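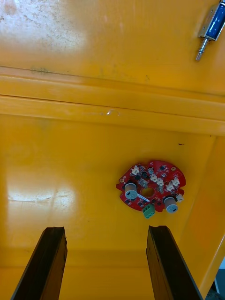
Repair evenings move to the Carrilho building

From May the monthly repair evening will be held on the ground floor of the Carrilho building, next to the bicycle racks. The old room at Derano was too small for the last two sessions and people ended up waiting on the stairs. Doors open at 6.30 pm and we stop taking new items at 8.15 pm, so that whatever is on the bench can be finished or at least put back together before we lock up.

The new room has proper lighting, a sink and a goods lift. Please use the side entrance in the evening. The front doors lock at six and the bell there does not ring through to us.

What you can bring: lamps, radios, toasters, kettles, sewing machines, toys, clothes with a broken zip, chairs with a loose leg. What we can't take: microwaves, anything that runs on gas, and televisions of any age. Bring the lead, the charger and the manual if you still have it. If it takes batteries, bring fresh ones. Last winter a good share of the faulty radios only had flat cells or dirty contacts.

Nadège Gautier will run the sewing table again. She would be glad of buttons, press studs and strong thread, but has enough fabric to last until next year. Hugo Texier is on electrical items and asks that people write down what the fault is before they arrive, including when it happens and whether there was any smell.

Parts are still charged at what they cost us. There is no fee for the repair itself, though there is a tin by the door. The tin and the spring raffle together brought in almost £200, which has paid for a second soldering iron, a set of long screwdrivers and a box of mixed fuses. The rest is kept back for the electrical safety tester, as its yearly check is due in the summer.

Bus 79 stops at the corner and the last one back into town leaves at 9.40 pm. Parking in the yard is for loading only.

To book a place for a larger item, leave a note for Ginette Royer at the front desk with your name, a phone number and the make of the thing. Small items don't need booking.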